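How to Tame a Shoe Rack in One Evening
By Sharada Shetty
27th January
Filed under: Hallways & Entryways
52 shares | 5 comments

Every shoe rack starts out with a system. Ours lasted until September, when the system became "throw it and keep walking."

Start by taking everything off. Yes, the boots too. Line the shoes up on newspaper and match the pairs. Anything without a partner goes in a bag by the door for two weeks – after that you are allowed to stop hoping.

Knock the grit off outside, then wipe the boards with a damp cloth, going with the grain. If your shelves tilt, the dirt will have slid down to the low edge and made a home there. An old toothbrush gets it out. Dry the wood before anything goes back.
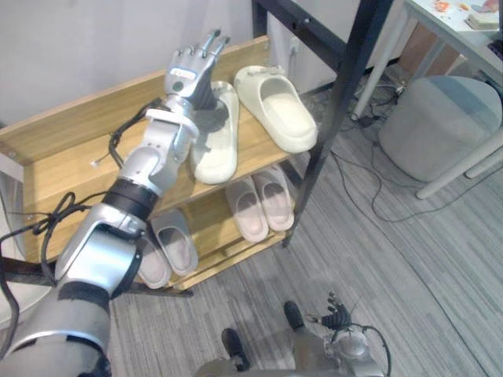 Now decide who lives where. Slides and sandals go on the top shelf, where you can grab them when the trash needs to go out and you'd prefer not to bend. Everyday sneakers take the middle. Anything heavy goes at the bottom.

Set each pair side by side and push it into place so it doesn't creep. Chunky soles take up more width than you think, so put those down first and fit the skinny stuff around them.

Last step: one pair in, one pair out. My husband calls this rule harsh. He owns roughly 408 sneakers and is not a neutral party.

If a metal frame wobbles once it's loaded, empty it again and tighten the bolts. Sorry.

1,342 views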